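Kurian Robotics Club – Forum – Sorting project

moma_tess
For the sorting project I would prefer that we practise with the tape first. The hand goes in the hole of the roll and hooks it from inside. With fruit it has to close all around, this is much harder.

huveck6
I don't agree. The label says fruits, so the judges will look at fruits. We have 1,762 tries in the log and too many are tape.

moma_tess
Yes, but a bad grip on fruit makes a mess – and who cleans the table?

greybolt
Could we do six of each and then compare? Also please write the colour of the object in the log.

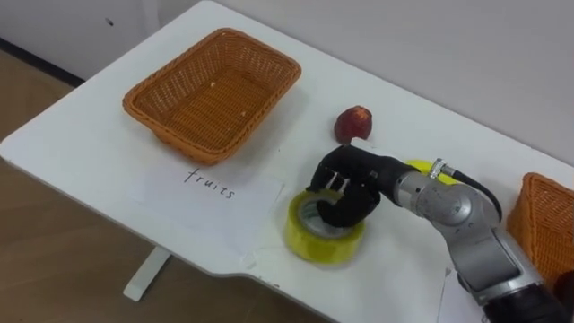 Grulberg, November 19, 2019

New post from me, with the tape again, sorry huveck6. The fingers are through the centre of the roll and the red fruit is still waiting its turn.

huveck6
The grip looks fine. I still say fruit next.

greybolt
Agree with huveck6. Who has the key for July?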